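From the software bench: sorting out when a grip is a grip

Hello again from the back corner of the Planden office, where the heater finally works and I've spent most of May staring at plots. I promised in the last newsletter that I'd write something about the contact labeling tool, and Heikki Tikkanen has reminded me of that promise twice this week, so let's do it.

Quick catch-up for those of you who skip the software pages (I know who you are!). We record people doing small handling jobs with the hand-held grippers, and then we train a policy on those recordings so that the arm can do the same jobs by itself. The recordings come in as video from the gripper's own camera, plus a stream of positions and the finger opening. Before any of that goes into training, somebody or something has to say where each recording starts, where it stops, and which stretches are approach, contact, carry and release. For a long time that somebody was me, with a mug of tea and the arrow keys.

The new tool is called Nnaji. It started as a script to save me some scrolling and then it grew, as these things do. You point it at a folder of recordings, it reads the finger opening and the video together, and it marks the places where it thinks the phase changes. Then you open the review page, look at each mark, and either accept it or drag it to where it should be. The dragging is the bit I'm proudest of, because the first version made you type in a frame number and everyone hated it, me included.

The simple way to find contact is to watch the finger opening. The fingers close, they stop closing, and there you go, they must be holding something. I had that running in an afternoon and felt very clever until I tried it on real recordings. People don't handle things like a textbook. They nudge a box with one finger to line it up. They hook a corner and tip it. They close halfway, change their mind, open again and come in from the other side. In all of those, the finger opening tells you very little, and my clever script was marking a nudge as a grasp or skipping it completely.

So the second version looks at the pictures as well. For each finger pad, separately, it guesses whether the pad is touching something. That gives you four states: nothing, left only, right only, both. It sounds like a tiny change, but it made the phase marks so much more sensible that I went back and re-ran all of our older sets over a weekend. Out of 864 recordings, the tool now disagrees with my hand labels on 30, and when I went through those one by one with Heikki, he sided with the tool more often than I'd like to put in print.

The one-sided states matter for planning too. When the policy only knew "gripped" and "not gripped," it treated every touch as the beginning of a carry. You'd get this odd behavior in playback where the arm brushed the side of an object and immediately started to lift, with nothing between the fingers. Now a single-pad touch gets its own label, and the planner is allowed to keep moving sideways while that label is on. Our Ollia test arm does a much calmer approach with it. I watched it for a good part of Monday morning and didn't reach for the stop button, and that's high praise from me.

See-through things are still our worst category. The vision side leans on edges, and a clear plastic wall doesn't offer much of an edge when what's behind it is the same pale color as what's in front of it. A strongly colored lid helps a lot, since the tracker can hang on to that and work out where the rest ought to be, but then it gets a bit too fond of the lid. It'll happily tell you that the object ends where the green ends. I've been adding a second estimate for the lower body, trained only on clear and frosted containers, and letting the two argue it out. The combined guess is slower, though not so slow that you'd notice on the review page.
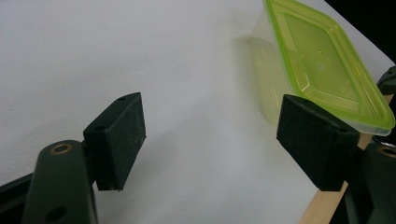

Does the labeling tool need a fully closed grip before it marks contact?

A touch from one pad is enough. Each pad is scored separately, so the tool marks contact as soon as either score stays above the threshold for long enough, and it keeps the one-sided label until the second pad joins in or the first one lets go.

The "long enough" part is a setting, by the way, and I get asked for it a lot. I leave it at 100 milliseconds. Any shorter and you pick up every flicker of shadow on the foam, any longer and you start losing the quick taps. If your recordings were made by someone with very fast hands you might want to bring it down a little, but please do that in the project file and not in the shared defaults! We had a strange couple of days at the Flatuvmont site after a default got changed, and it took me far too long to find.

On to what's new in the release going out with this newsletter. The review page now shows both pad scores as thin lines under the video, so you can see why a mark landed where it did. Left is on top, right is underneath. You can click anywhere on either line to jump to that moment. Undo works across recordings now, so if you accept a bad mark and move on, you can step back and fix it without hunting through the list. And the export finally keeps your comments. I'm sorry about the comments. I know some of you wrote long ones.

Tilted work surfaces have also had some attention. The old code assumed that the big flat pale thing in view was level, and used it to guess which way was down. That's fine on a bench and no good at all when the board is leaning. The tool now takes "down" from the motion sensor in the gripper handle and leaves the board out of it. If you have older recordings without sensor data, it falls back to the previous method and puts a small yellow flag beside the recording's name, so please check those by eye.

Still on my list: thin things lying flat. Strips, rulers, cable ties, anything that goes under another object and comes out again on the far side. At the moment the tracker tends to see two short pieces where there's one long one, and the planner then thinks it has more free space than it does. I have a branch that joins pieces if they line up and share a color, and it works nicely on the recordings I tuned it on (of course it does). I'd love some new ones to try it against. If you have a spare half hour, record anything with a long thin object partly hidden under something else and drop it in the shared folder under "strips." Messy is fine. Messy is better, even.

Last thing, and then I'll hand the page back. Heikki is running a walk-through of the review page for anyone who hasn't used it, Monday at 10:30, in the small meeting room and on the usual call. Bring a recording of your own if you can, because it's much easier to learn on something you remember making. He'll go over the shortcuts, the project file and how to report a bad mark - the button is on the lower right of the page and it sends me the recording name and the moment, so you don't have to write anything unless you feel like it. I read all of them, usually with the tea.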